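Noise and Drying Time of Domestic Hair Dryers at Reduced Power
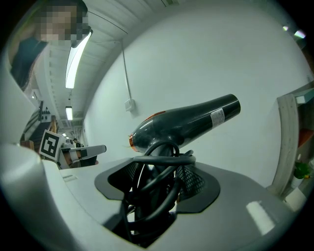

Rorkovance, July

1. Introduction

Manufacturers of domestic hair dryers give the rated power on the packaging but seldom say how loud the appliance is at the ear. This report compares noise and drying time at the low and high settings of two dryers. The work was carried out as the second-year measurement project, supervised by Venkatesh Nair. The question was whether the low setting lowers the noise enough to make up for the longer time the user is exposed to it.

2. Background

Most of the noise in a hair dryer comes from the fan and from air passing over the heater supports and the outlet grille. The fan produces a tone at the blade passing frequency, which is the number of blades multiplied by the speed of rotation. Turbulent flow adds a broad band of noise on top of this. Fan noise falls steeply as the speed is reduced, while the volume of air moved falls only in proportion to the speed. A slower fan might therefore be expected to give less total noise for the same drying, provided that the heater output is not cut by too much.

In practice the low setting on many dryers reduces both fan speed and heater power. The two effects were not separated in this project.

3. Method

The dryers are called Feller and Katayama in this report, after the two benches at which they were tested. Each was clamped by the handle with its outlet facing along the bench. The sound level meter stood to one side, out of the air stream, at the height of the outlet. A foam windshield was fitted for all readings. The A-weighted level was recorded after the motor had reached a steady speed.

Drying was measured using strips of cotton towelling. Each strip was soaked, wrung through a hand mangle and weighed, then hung 160 mm from the outlet on a wire frame. It was taken down and weighed at fixed intervals until its mass was within 2 per cent of the dry value. Every setting was tested 5 times and the mean was taken. The room window was kept shut, and the dryers were left to cool to room temperature between runs.

4. Results

On both benches the low setting was quieter and slower. For Feller, the mean drying time on low was 11 minutes, and the noise dose over a complete run was lower than on high. For Katayama, the dose was almost the same at either setting. The extra running time cancelled most of the gain from the lower level.

The tone from the Feller fan could be heard clearly at low speed and was less obvious at high speed, where the broad band noise covered it. A-weighting does not take full account of how annoying such a tone is.

5. Sources of error

The largest error was in the starting mass of water, which varied with the force used on the mangle. Reflections from the bench top also affected the meter – a sheet of felt was laid down for the later Katayama runs, but the earlier ones were not repeated. Towelling does not dry in the same way as hair, so the times should be used only to compare settings.

6. Further work

The heater and fan should be supplied separately so that speed can be changed at constant heat. The Trostus meter in the acoustics store can record third-octave bands and would allow the fan tone to be treated on its own. It was out for calibration during the project.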